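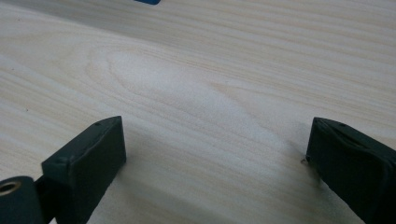 Gripper open over the table at the Cidero open day. Thread on the visit follows.

1/ Went to the Cidero open day in Erurby. They work on robot handling of paper goods: books, magazines, folders, envelopes. I run returns for a small book distributor, so this was a work trip for me.

2/ Sign-in was at the side entrance. Badge, short safety talk, then groups of a dozen or so going from station to station. Dexter Abernathy had our group. He used to be in warehouse operations and he answered questions like someone who had been in warehouse operations.

3/ The part I came for was the hand-held gripper. A person does the job holding the gripper, the camera on it records, and the recordings are used to train the arm. Each run of a task gets saved as one episode. They have 1,634 episodes on paper goods so far, and 658 of those are magazines.

4/ I asked why so many magazines. Esi Annan, who leads the recording side, said boxed items were mostly sorted out last year and floppy ones were not. A hardcover keeps its shape when you pick it up.

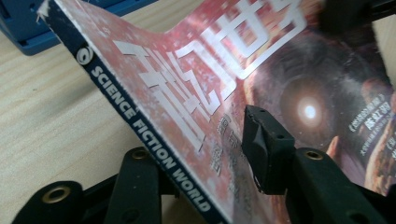
5/ Soft covers are my whole problem at work. Our returns are maybe half magazines and thin paperbacks, and they get damaged in handling more than in shipping. Glossy ones show everything. The one at this station was Science Fiction World, with a crease in the cover where it bends and the top corner of the spine a little frayed. We would mark that down a grade. I asked Esi if they track cover condition and she said not yet, but it's on the list.

6/ Anyone could have a turn. The grip takes some getting used to. My first try I came in too high and got nothing. Vichien Intarasuk told me to go slower and keep my wrist level, and that helped.

7/ Second stop was Setik, their sorting software. It reads a cover and assigns a bin. Fine on English titles. They were open that other languages need more work.

8/ Cost: no price list. Dexter said a pilot would run around 3 months and they would want to use our own stock for it. I'm sending them a mixed carton.

9/ Next open day is in February. Sign up early, the morning groups were full. Parking is behind the Amoah building, not out front.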